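Seasonal Camp Manager and Two Assistant Guides
Buzatu Hunting Grounds, operated by Plorov Outfitters

Plorov Outfitters invites applications for one Seasonal Camp Manager and two Assistant Guides at its Buzatu concession. The positions begin in August and run for six months, covering the red stag, wild boar and roe deer seasons. All three posts are residential.

The Buzatu grounds cover 2000 hectares of mixed forest and upland pasture. The main lodge accommodates up to 10 guests, and most parties stay for four or five nights. A second, smaller camp at Zokwood is used for high-ground stalking and is reached by a forest track that requires a four-wheel-drive vehicle.

Duties of the Camp Manager

The Camp Manager is responsible for the daily running of the lodge and reports to the Director of Operations, Irina Voicu. Duties include the reception of guests, supervision of kitchen and housekeeping staff, ordering of supplies, and keeping the firearms register and the game book. The Camp Manager prepares the stand and stalking schedule each evening in consultation with the head guide, and confirms that every guest holds a valid license and insurance before going into the field. Meals are served at the lodge at 7 p.m., and packed lunches must be ready before the morning departure.

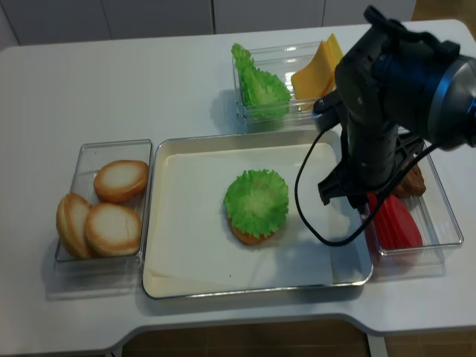
Do Assistant Guides need to bring their own rifle?
Guides may carry a personal rifle if it has been entered in the register before the season opens. The company supplies a rifle, ammunition and optics to any guide who does not own suitable equipment.

Duties of the Assistant Guides

Assistant Guides accompany guests under the direction of the head guide. They are expected to judge the age and quality of game in the field, assist with tracking and recovery, and carry out field dressing and transport to the cold room. Outside guiding hours they maintain high seats, feeding points and tracks. The terrain is steep in places, and days regularly start at 4:30 a.m.

Requirements

Applicants for all posts must hold a current hunting license, a valid driver's license and a first aid certificate. The Camp Manager must have at least two full seasons of experience in a lodge or outfitting business. Working English is required. German or Romanian will be considered an advantage. Experience with a trained tracking dog is welcome, and kennel space is available at the lodge.

Terms

The company offers a monthly salary according to experience, a private room, full board and field clothing. Gratuities are pooled and divided among camp staff at the end of each party's stay. Staff receive six days of leave per month, scheduled between bookings. Bookings are handled through the Tridamix reservation system, and training is given on arrival.

How to apply

Please send a letter of application, a résumé, copies of licenses and the names of two references to Irina Voicu, Plorov Outfitters, Buzatu office. Applicants should state clearly which post they are applying for. Shortlisted candidates will be invited to spend one day at the grounds with the head guide. Travel costs for this visit will be reimbursed on presentation of receipts.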